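Clornosgate Setup Guide
Section 4: Bin calibration and first pick

Last edited September 13, 2025 by Marlene Stüber

Before you start: controller up, Clornosgate installed on the cell PC, Brestton camera driver running. If the driver isn't installed go back to section 3. Don't skip it, the planner will load without it and then sit there doing nothing.

4.1 Load the cell

1. Open Cells > Import and pick your cell file. The Pennington demo cell is fine for a first run.
2. Check the arm model matches the real arm. The default is whatever was used last.
3. Set tool to your gripper. Set payload. Save.
4. Restart the planner from the tray icon. Closing the window does not restart it.

Note: if the tool list is blank, the license server is down. Ask whoever looks after Wuvthorpe, all the licenses live there.

4.2 Register the bin

1. Put the bin where it's going to stay. Clamp it. Then register. Not the other way round.
2. Mark the position on the table, tape is fine.
3. Take everything out of the bin and press Capture Empty. Wait for the green bar.
4. Drag the four corner handles to the inside top edge of the bin. Inside, not the outer rim.
5. Set wall margin. Start at 30 mm, go lower later once you trust it.
6. Press Fit Floor. Holes and scuffs are OK. A tilted floor is not, shim the bin and redo step 3.

CAUTION: moving the bin after this step makes the collision model wrong. The software can not tell. Re-register every time, even for a small bump.

4.3 Cable and hose volume

Most people skip this and then get stopped on the first deep pick. The planner only knows the arm and the gripper, it has no idea about your cables.

1. Jog the wrist to its lowest pick pose.
2. Open Tool > Dress Pack. Add a capsule for each loop that sticks out past the wrist.
3. Make them a bit fat. Loops move when the wrist turns.
4. Rotate the last joint slowly through its range in manual mode, watch that the loop stays inside the capsule. If it doesn't, bigger capsule or shorter loop.

Note: capsules are saved with the tool, not with the cell. Change the tool and they're gone.

4.4 First pick

1. Put in a few mixed objects. Different shapes, at least one see-through one so you find out early how your depth data copes.
2. Manual mode, reduced speed, hand on the stop.
3. Press Detect. You should get an outline on every object with a score next to it.
4. Hidden objects won't get one until the arm clears the view. Send the arm home and press Detect again.
5. Pick a target, press Plan. Look at the preview all the way thru before you press Run.
6. Step the path with the > key. Stop just above the object and compare the real gap to the one on screen.

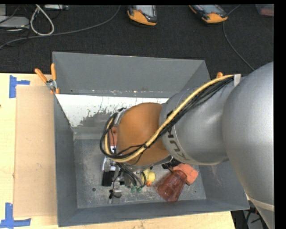
Reading time: 2 min

Reaching into the bin, check the wrist and the cable loop against the capsules from 4.3, not only the fingers. With an arm this size the links come over the wall as well, and a target near the side can put a link closer to the rim than the gripper is. Clamps on the rim count too. Add them as boxes under Cell > Obstacles, handles included.

7. If the gap matches, finish the pick. If not, back out the same way you came in (< key) and redo 4.2.

4.5 If it doesn't plan

E-125: no path. Usually the wall margin. Lower it a little or choose a target nearer the middle.
No outlines: exposure, or the empty capture was taken with somthing still in the bin.
Outlines on the cables: dress pack missing, see 4.3.
Transparent parts come and go between captures: set Merge Frames to 2 and try again.

Save the cell under a new name before you go on to section 5.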